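Maltwood sets budget for gripper arms, puts pads and spares on their own line

The Maltwood automation lab has approved its equipment plan for the coming budget year, with purchases of robot arms and grippers to begin in April. The plan covers 3 new arm stations for household handling work, a stock of replacement finger pads and a service agreement with Zanine, the lab's current supplier.

Handling tasks on the existing station include gripping a mug by its handle with drink in the cup.

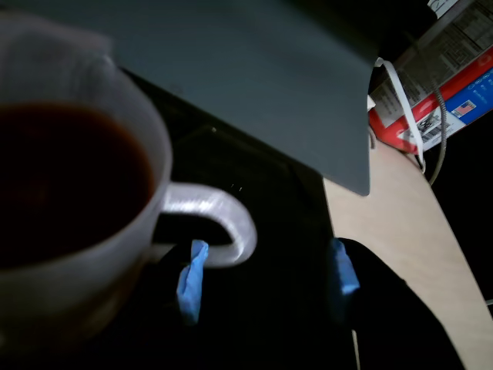
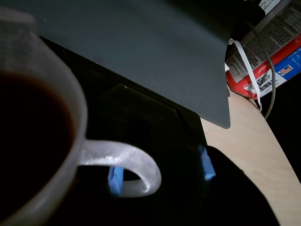 Mug handling, with blue on the gripper fingertips at the handle.

A written comment from Timeda, which shares test time at the lab, objects that the service agreement should have been priced per operating hour, as 2 of the stations will sit idle for part of the year and a flat fee charges for those months anyway. The comment also asks that the pad stock be held in one place and issued to all stations, with a record kept of each change.

Maltwood has accepted the second point. The first is still under discussion with Zanine, and the plan allows the agreement to be changed at the 6-month review.

Pads and other wear parts were paid for until now out of the general supplies account. Under the new plan they have a separate line, set at $400 per station per year. The lab's planning note says that wear parts were left out of the last purchase request, and that the cost showed up later as a series of small orders with separate shipping charges.

Each station also carries a $1,000 allowance for mounting hardware, cable routing and table work. The allowance can't be moved to the arm purchase itself. Any part of it left over when a station is accepted goes back to the general account.

Two gripper types were compared before the plan was written. Both have two fingers. The Zein model has the wider opening and costs more per unit, but its pads can be changed without removing the finger. The Zanine model requires the finger to come off, and the station must be recalibrated afterward. The plan calls for the Zein gripper on the first station and leaves the choice open for the other two until results from the first are in.

Acceptance testing will use cups, boxes and small containers of different weights. Handle grips are listed as a separate test group, with limits on fingertip position and closing force. A station that fails any group will be held back from regular use, and final payment to the supplier will wait until the test has been repeated.

Delivery of the first arm is expected 6 weeks after the order is placed. The existing station will stay in service during installation and will be kept afterward as a source of spare parts. No funds have been set aside for moving it.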